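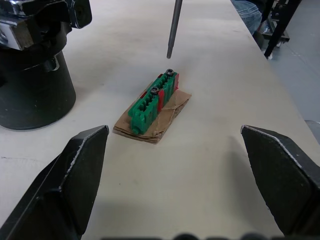 3.2 작업 셀의 준비와 일상 관리

실험 결과를 이야기하기 전에 셀을 어떻게 차려 놓고 어떻게 돌보았는지부터 조금 길게 적어 두고자 한다. 이런 내용은 지면이 모자라면 가장 먼저 잘려 나가는 부분이지만, 우리가 Prumstead 셀을 처음 물려받았을 때 정작 가장 아쉬웠던 것이 바로 이런 기록이었다. 같은 장비를 다른 곳에서 꾸리려는 독자에게 조금이나마 보탬이 되었으면 하는 마음이다.

셀은 탁자 한 대에 두 팔이 나란히 손을 뻗는 구조이며, 각 팔의 손목에는 두 손가락 그리퍼가 달려 있다. 대상 작업은 초록색 플라스틱 단자 블록의 육각 홈 나사를 다루는 일이다. 블록은 작고 길쭉한 데다 윗면에 좁은 칸막이가 줄지어 있어서, 맨 탁자 위에 놓으면 손가락이 닿는 순간 슬그머니 돌아가 버리곤 했다. 고정 지그를 깎아 볼까 하는 의견도 있었으나, 블록의 종류가 바뀔 때마다 지그를 새로 만드는 일이 번거로워 결국 갈색 종이를 여러 겹 접어 받침으로 쓰는 소박한 방법에 정착하였다. 이 받침은 Idrisa Masanja의 제안이었고, 처음에는 다들 반신반의했으나 지금은 셀에서 가장 아끼는 부품이 되었다. 받침의 접힌 자리가 눌려 높이가 달라지면 공구 끝의 접근 높이도 다시 맞추어야 하므로, 하루 작업을 시작할 때 한 번씩 손으로 눌러 보고 힘없이 꺼지는 느낌이 들면 새 종이로 갈았다.

공구 끝의 정렬은 손목 카메라의 영상을 보면서 맞춘다. 먼저 공구 축을 나사 머리 위에 띄워 둔 채로 멈추고, 축의 끝과 나사의 홈이 한 줄에 서는지를 양쪽 손가락 사이로 들여다본다. 이때 서두르지 않는 편이 좋다. 초기에는 탁자 좌표만 믿고 곧장 내려갔다가 홈의 가장자리를 긁는 일이 적지 않았는데, 공중에서 한 번 멈추는 단계를 넣은 뒤로는 마음이 훨씬 편해졌다. 블록 위의 나사 두 개는 각각 따로 정렬하며, 한쪽에서 얻은 보정값을 다른 쪽에 그대로 옮겨 쓰지 않는다. 블록이 비스듬히 놓이면 같은 보정값이라도 두 나사에서 서로 다른 어긋남으로 나타나고, 우리는 이 점을 알아차리는 데 꽤 오랜 시간을 들였다.

그리퍼 손가락의 안쪽 면은 매일 마른 천으로 닦고, 모서리의 쓸린 자국은 작업 일지에 적어 둔다. 자국이 있다고 해서 바로 교체하지는 않았다. 파지 동작을 최대 300회 수행할 때마다 손가락을 떼어 내어 평평한 판에 대어 보고, 두 면이 고르게 닿지 않을 때에만 새것으로 바꾸었다. 손가락을 다시 끼운 다음에는 닫힘 위치를 반드시 새로 잡는다. 이 순서를 빼먹은 날의 기록은 나중에 모두 버려야 했고, Stella Shirima는 그 뒤로 일지 첫 장에 이 항목을 큰 글씨로 적어 두었다. 필자들은 그 글씨의 덕을 여러 번 보았다.

두 팔의 자세를 점검할 때에는 그림 2와 같이 오른팔 그리퍼로 검은 원통형 물체를 세워 잡고, 왼팔 그리퍼는 벌린 채 탁자 가운데를 향하게 한다. 앞쪽 판 위에는 작업물을 놓고, 당장 쓰지 않는 물건은 뒤쪽 판으로 물려 둔다.
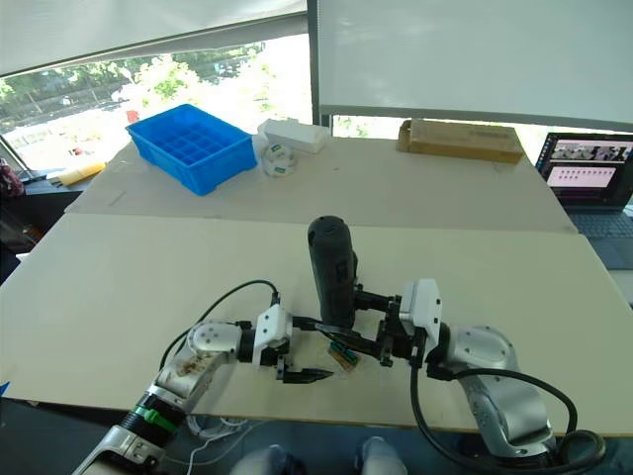 뒤쪽과 앞쪽을 이렇게 나누어 쓰는 습관은 별것 아닌 듯해도 셀을 오래 굴리는 데 큰 도움이 되었다. 칸이 나뉜 파란 보관함은 뒤쪽에 두는 것이 원칙이며, 필요한 것을 꺼낸 사람이 자리까지 되돌려 놓기로 하였다. Mollham에서 방문 연구를 하던 Jabari Odera는 앞쪽 판에 놓인 것이 적을수록 원격 조작자의 손놀림이 차분해진다고 말하곤 했는데, 수치로 확인한 바는 없지만 우리의 느낌도 그와 다르지 않았다.

케이블 이야기도 빠뜨릴 수 없다. 손목 모듈로 이어지는 케이블은 팔이 안쪽으로 깊이 굽을 때 당겨지기 쉬우므로, 어느 정도 느슨한 고리를 남겨 두어야 한다. 다만 너무 넉넉하게 남기면 이번에는 고리가 판의 가장자리에 걸린다. 우리는 팔을 가장 멀리 뻗은 자세와 가장 많이 굽힌 자세를 번갈아 취하게 하면서 고리의 크기를 조금씩 줄여 나갔고, 어느 자세에서도 케이블이 팽팽해지지 않는 지점에서 묶었다. 2월에 한 번 오른쪽 손목의 신호가 간헐적으로 끊긴 적이 있다. 처음에는 소프트웨어를 의심하여 통신 설정을 하나하나 되짚었으나, 원인은 커넥터가 반쯤 빠져 있던 데 있었다. 그 뒤로는 전원을 넣기 전에 양쪽 손목의 커넥터를 손가락으로 눌러 확인하는 절차를 두었다.

조명은 창으로 드는 햇빛에 적잖이 좌우된다. 나사 머리 테두리에 반사가 생기면 손목 카메라에서 홈의 윤곽이 흐려지므로, 블라인드 높이를 조절한 뒤 시험 영상을 한 장 받아 보고 시작한다. 노출을 자동으로 두면 손가락이 화면을 가리는 정도에 따라 밝기가 출렁이는 탓에 노출값은 고정해 두었다. 흐린 날과 맑은 날의 설정을 따로 저장해 두면 아침 준비가 한결 수월하다.

이상의 절차를 지키면서 우리는 모두 84회의 작업 기록을 남겼다. 기록마다 받침 교체 여부와 손가락 상태, 블라인드 설정을 함께 적었으며, 정렬 단계에서 작업자가 손으로 개입한 경우에는 별도의 표시를 붙였다. 점검표의 초안은 Efthymia Bakalis가 만들고 Mutua Kaijage가 현장에서 쓰기 좋게 다듬은 것으로, 지금도 셀 옆에 걸려 있다. 표시가 붙은 기록을 분석에서 어떻게 다루었는지는 다음 절에서 설명한다.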